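Jernance changes its waste collection from Thu 10 July

The town of Jernance will start a new system for household waste and recycling. The change covers all streets in the center and also the two districts of Susura and Ochoa, where until now the recycling was collected only once in a month. The town office has sent a letter to every address, but many residents said that the letter was difficult to understand, so the main points are repeated in this article.

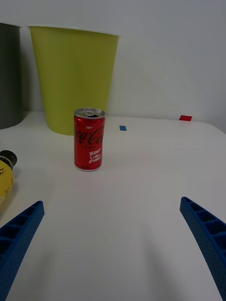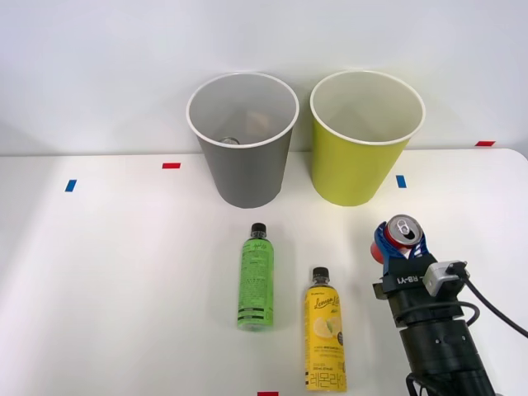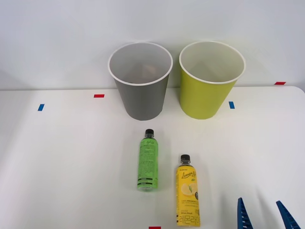
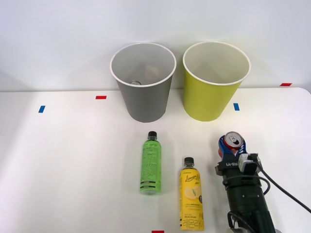
Gray and yellow-green containers, with drink cans and bottles.

Under the new system every household will have one gray bin for general waste and one green bin for recycling. Cans, plastic bottles and clean metal lids go together in the green bin. Paper and cardboard must be kept apart and tied with string, or put in a paper bag. Glass is not collected from the house. It must be taken to one of the 14 glass points, and the list of these points is hanging in the town office and in both libraries.

The green bin will be emptied every week and the gray bin every second week. This is the part which brought the most complaints. Families with small children say that two weeks is too long in the summer, when the waste begins to smell already after a few days. The town office answered that households with a child under four can ask for an extra collection without payment. The form for this is one page long and can be given in at the desk or sent by post.

Residents of apartment buildings will not receive their own bins. They will share larger containers, which will be placed in the courtyards before the end of this month. In Ochoa some courtyards are too narrow for the truck, and there the containers will stand on the street. The places are marked already with white paint, and it is not allowed to park on them after seven in the morning on collection days.

The collection will be done by Prarnosau, a company which already cleans the streets and the market square. It received the contract in April, after the old contractor decided not to continue. Prarnosau will use smaller trucks on the hill roads of Susura, where in winter the big ones often could not pass and the bags stayed on the sidewalk for days.

The yearly fee stays the same for this year. For the next year the town council has not decided yet, and the question will be discussed in the autumn. A resident who loses or breaks a bin must pay 10 euros for a new one.

Old bins can still be used for garden waste, if they are clean and have no holes. People who do not want to keep them can leave them empty next to the new ones on the first collection day, and the workers will take them away.

Questions can be asked at the town office, ground floor, room 7, every weekday morning. The office will also have a table at the market during the first two weeks, where the collection calendar can be taken for free. The calendar is printed in large letters too, for those who need it.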